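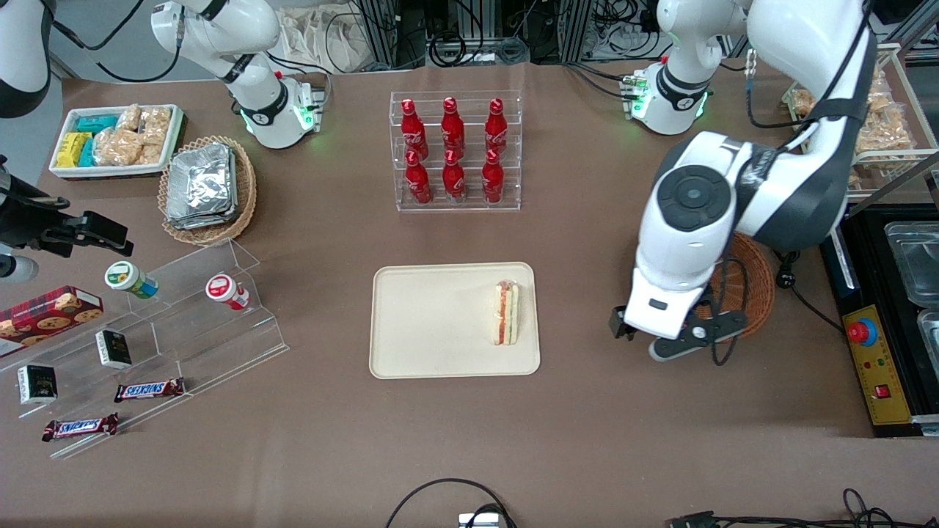 I get asked a lot of snack questions, and my favorite one so far came from a kid in Jutville who wanted to know why we bother wrapping food at all. Why not just pile it up and eat it? Good question! The short answer is that food has enemies. Air is one, water is another, and then there are the tiny living things we call germs and molds, which would love to eat your lunch before you do. A wrapper is like a little wall that keeps the enemies out. Different foods have different enemies, so they need different walls. Look at the sandwich on the beige tray. It's in clear plastic, and you can see right through to the pale bread and the thin bits of red and green inside. Now look at the silver packets piled up in the round basket. You can't see into those one bit!

So let's start with the sandwich. Bread is full of tiny holes, and there's water hiding in it. Leave a slice out on a plate overnight and by breakfast it's stiff as a board (try it, it's fun, just tell a grown-up what the plate is for). Some of the water has floated off into the air. Plastic wrap slows that way down because water has a hard time getting through it. But the wrap doesn't make a sandwich last for ages. Germs can still grow in there, so a sandwich with meat or cheese or egg needs to be kept cold and eaten soon.

Crackers and puffs have the opposite problem! They start out very dry, and that's what makes them crunch. If you leave the bag open, they grab water out of the air and go soft and chewy. My aunt Carmela Gallardo calls this "going sad," and I've never heard a better name for it. Roll the top of the bag down tight, put a clip on it, and your crackers will stay happy a lot longer.

Then there's light. I didn't know about this one until I was grown up. Light can change the taste of food, most of all food with oil or fat in it. A shiny metal wrapper bounces the light away and keeps air out too. Lots of wrappers that look like metal are really plastic with a super thin coat of metal on one side. It's much, much thinner than one of your hairs!

Fizzy drinks need the toughest wall of all. The bubbles are a gas called carbon dioxide, and it's squashed into the drink and always trying to get out. That's the "psssst" you hear when you twist the cap. Metal bottles and cans are great at holding the gas in. Plastic bottles are pretty good, but a little bit sneaks out through the sides over the months.

Want to try an experiment? Get 2 crackers from the same box. Put one in a zip bag with the air squeezed out, and leave the other on a saucer. Wait a whole day, then snap them both in half close to your ear. Did they sound the same? If your house is very dry you may not hear much difference, so run it again on a rainy day. I did mine in July, when it was so sticky out that the saucer cracker just bent.

Next time I'll tell you about the numbers and dates printed on food packs, and what "best by" means.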